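The lid drawer, and other things we put up with

Every kitchen I have ever lived in has had one drawer that fights back. In my mother's house it was the second one down, and you opened it with your hip against the bench and one hand flat on top of whatever was trying to climb out. Mine is under the kettle. I suspect yours is closer than you'd like.

What lives in there, of course, is lids. There are containers as well, but the containers behave, and slide inside one another like well-brought-up children. Lids stand on their edges and jam the runners, and they drift so far from the things they were made to cover that you begin to wonder whether they ever fitted anything at all.

I went to see Eimear Fitzgerald about this in April, when the rain had set in and I'd run out of excuses not to tidy. Eimear runs a small shop called Groltside, which sells secondhand kitchenware, and before that she spent years packing lunches for a catering business. Her stock book lists 3,183 pieces, and 200 of those are lids waiting for a match. She keeps them in a crate by the door and people come in with their orphaned tubs and have a go, and she tells me there's quite a cheer when one clicks.

Her first piece of advice was to get everything out of the drawer and onto a table. A proper table, mind, with nothing else much on it, because the floor makes you cranky and the bench is never big enough. Clear plastic is the hardest of the lot to sort, she says. In a drawer it vanishes. You look straight through one lid to the next and they all become the same lid.

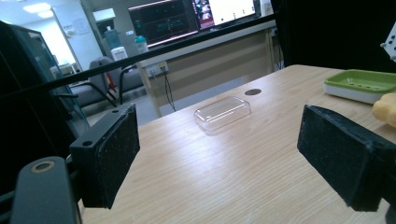 Put a single clear piece down on pale timber, though, and you begin to see its shape properly – whether the corners are round or clipped, how steeply the sides slope, where the rim catches the light. I had been trying for months to press a lid with clipped corners onto a tub with round ones, and blaming the dishwasher.

So we sorted, or rather I sorted and Eimear drank my tea. Shape came first and size second. Colour she wouldn't hear of, although I had a lovely green pile going and was sorry to break it up. Anything warped or cracked went in a bag, and anything with a partner had its lid put on straight away and stayed that way until the end.

My neighbour Gaetano Parisi, who wandered over to borrow the ladder and stayed for the afternoon, holds the opposite view. Gaetano stores every container with its lid on, all year round, and has given up a whole cupboard to do it. It looks marvellous and it holds next to nothing. Eimear was polite about it. She likes the tubs nested and the lids filed upright in a shallow tray, biggest at the back, and I have to say she has won me over, mostly on account of the drawer now closing.

There were two lids left over that belonged to nothing in the house. One has gone under the pot of basil on the windowsill, where it makes a perfectly good saucer, and the other I took down to the crate at Groltside. Gaetano still has the ladder.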